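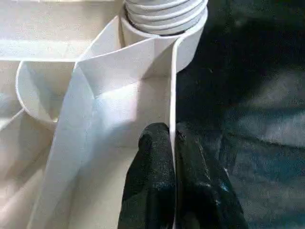
Depth dropouts on white parts, wrist camera, two-arm cell
posted by wbakker_cell

Our grasp planner (Solheim, stock config) loses the pose estimate once the fingers close. With the black pads pinching a thin white edge, and more white folds behind it, the segmenter merges everything into one mask. The head view is fine until contact. Log shows 1244 valid depth points before closing and 2 after. Is this exposure or the mask?

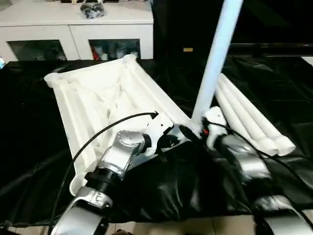 Both arms share one planning group, so a bad pose on the left also stalls the right. Bamasham driver, auto exposure on.

Drultico
Exposure first. Lock it before the approach - auto exposure meters on the dark background and clips the white. Then freeze the last good pose at contact and track by forward kinematics. Split the planning group too.

skond_3719
had same thing, reinstalled driver, fixed

Wouter Bakker
Check the near clip on the depth filter. Anything closer gets dropped, whatever the mask does.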